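Carkero Shared Workshop - Member Forum
Projects > Kitchen-assist arm (mobile base)

Topic: Simulation before hardware - proposal for the second build stage
Started by hfurukawa

hfurukawa
Project lead
Members are advised that the mobile base is now assembled and that the arm has passed its bench checks. Before the two are joined, I propose that all reaching tasks be run in simulation first, using a model room with one table and one kitchen counter. The working rule would be 2000 simulated attempts per task, with hardware time booked only after the results have been posted in this topic.

The controller for this stage will be the Kvaran board already held in the workshop. No further purchase is requested. Comments are invited until the end of July.

T_Thai
Member
I support the use of simulation but do not support the figure. Two thousand attempts on a grasp that has been badly set up will produce two thousand bad results. I would prefer a smaller number with a written review after each batch.

I also note that the workshop bench is 900 mm high. Has the model counter been set to the same height? If it has not, the reach results will be of little use to us.

hfurukawa
Project lead
The model counter was set to 900 mm last week. The earlier file used the default height and should be deleted by anyone who still has a copy.

KieuD
Electronics
With respect to both members, my concern is the cable run. The simulator has no cables. On the bench, the wrist cable caught on the elbow joint each time the arm was raised past shoulder height, and no number of simulated attempts would have shown this. I request that the first hardware session take place alongside the simulation work.

T_Thai
Member
Seconded.

PhongN
Workshop safety
A joint session is possible under the following conditions. The base is to be chocked. The arm is to run at reduced speed. Two members are to be present, one of whom holds the stop button and has no other duty. Sessions after 9 pm are not permitted, as the building is locked from that hour.

I do not agree that the simulation stage may be shortened. The incident in the Ukon build was caused by a joint limit entered with the wrong sign, and a simulated run would have found it before anyone stood near the arm.

KieuD
Electronics
I have not asked for it to be shortened. I have asked for the two to proceed together. These are different requests and I would appreciate their being recorded as such.

PhongN
Workshop safety
Noted, and my apologies. The record will show that the request concerns timing only.

tuoi_vu
Member
For the information of members, the simulation has been running on my machine since this morning. Batch one was stopped at 752 attempts when the disc filled with log files. I have since turned off full logging - joint positions and gripper state are still kept, and the rest can be produced again from the seed. Of the failures, 203 were recorded as the planner giving up before the arm moved at all. I would like these examined first, as they tell us nothing about the grasp itself.

View from the current room file, with the arm raised and the counter to the right:
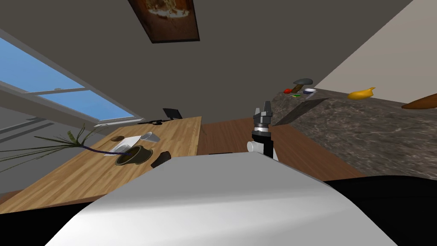 T_Thai
Member
Does an attempt count toward the total if the planner gives up before the arm moves?

tuoi_vu
Member
Under the present script it does. I would suggest that such attempts be listed separately and run again, so that the total reflects only those in which the arm was commanded to move.

hfurukawa
Project lead
Agreed. The script is to be changed before batch two. The target remains at 2000, counted in the manner Tươi has set out, with a written review after each batch as Trí requested.

T_Thai
Member
I can accept that. I still consider the figure too high - my objection may stand in the record.

PhongN
Workshop safety
The joint session is approved on the conditions given earlier. Kiều, please reply with the name of your second person. The Zultholm clamps are to go back in the red cabinet after use, and the key is to be signed for.

KieuD
Electronics
Trí has agreed to hold the stop button. I will bring the new cable sleeve and two lengths of spare wire. The elbow cover will need to come off beforehand, and the small hex key is missing from the set again.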